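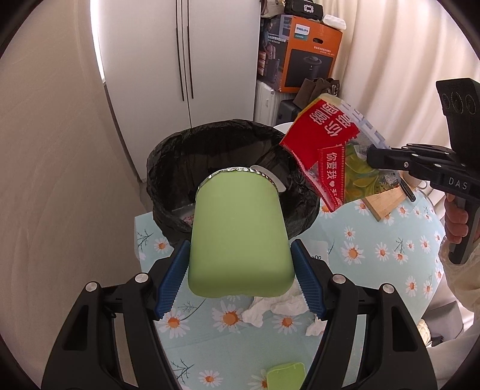
**Figure 3.** Small packaging at the point of disposal: a light green cup with foil at the rim, and a bin lined with a black bag.

### 4.2 What household sorting diaries can and cannot show

The claim that people sort their waste better when they are given clearer labels has been repeated so often that it is now cited without a source. We set out to trace it. Most of the papers we found lead back to the Vekov diary study, in which households wrote down each item they threw away and where they put it. The diaries are detailed and we do not doubt that they were kept in good faith. We do doubt that they measure sorting.

A diary entry is written by the person whose behavior is being judged. Someone who has just put a yogurt cup in the wrong bin has three options: record it, leave it out, or fish the cup back out and do it properly. Only the first gives a usable entry, and the study has no way to tell how often the other two occurred. Mokoena raised this problem in her review of the early drafts, and the published version answers it in a footnote saying that participants were "encouraged to be honest." We find that thin.

Composite items make matters worse. A cup with a foil rim (Figure 3) is one object to the person holding it and at least two materials to a sorting plant. The Vekov coding sheet allows one material per line. Coders in Senley entered such items under the heaviest component, while coders in Bultska used whichever material the participant had named first. The two towns are then compared directly, and the difference between them is reported as an effect of the labels. It may be one. It may equally be an effect of the coding sheet, and nothing in the released data lets a reader separate the two.

We recoded the 2145 entries for which the original wording survives, applying the Senley rule throughout. The gap between the towns narrowed, and in the kitchen category it disappeared. Pei-shan Sin carried out a second pass without seeing the first and disagreed on 17 entries, most of them lids recorded apart from their containers. We left those out. Putting them back in under either reading does not change the result.

Supporters of the label hypothesis will point to the bin audits, which did not rely on self-report. The audits are the stronger evidence and we wish there were more of them. They cover 20 households from a sample of nearly 4000, all of which agreed to be audited and knew the date in advance. A household that knows its trash will be opened is a poor guide to one that does not.

None of this shows that labels have no effect. A modest effect would be easy to believe, and the Sin method described in Section 5 could detect one if the bags were collected unannounced. Our objection is to the size of the figure now in circulation, and to its use in town budgets where the money might have gone to more frequent collection.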